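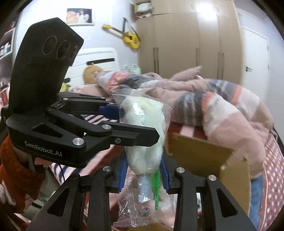

Who are we looking for? Two people to join our small festival and public events team in Broltdale, one to look after visiting actors and speakers and one to run our post-screening conversations on refugee and displacement stories.

Menisau has been putting films and the people who make them in front of curious audiences for a good while now, and over the last season 1,538 people came through the doors to hear performers talk about the causes they care about (and, quite often, to stay long after the lights came up). We are a friendly bunch, we talk a lot, and we would love to hear from you even if your background isn't in film.

The guest host will meet actors and their companions at the station, walk them through the schedule, sit with them before they go on stage, and keep a kind but firm hand on interview requests. You'll need patience, a good phone manner and a driver's license. Spanish would be a real help, as several of this season's guests are coming to us through our partners at Sepúlveda.

The conversations coordinator will work closely with Aldana Insaurralde, who has led our panels since we were squeezed into the back hall on Rorkness Street. You'll book speakers, write short briefing notes for them, and make sure people with lived experience of displacement are paid and properly looked after when they appear.

Both jobs are 38 hours a week on a fixed contract through next April, with some evenings during the festival itself, and time off in return for those.

To apply, send a résumé and a letter of up to 2 pages to Kulsoom Rizvi, telling us about a talk or screening that has stayed with you. Applications close at the end of June 2026. Interviews last an hour, there will be 3 of us in the room, and we'll pay your travel.

Contact | Press | © Menisau Film and Public Events | Back to top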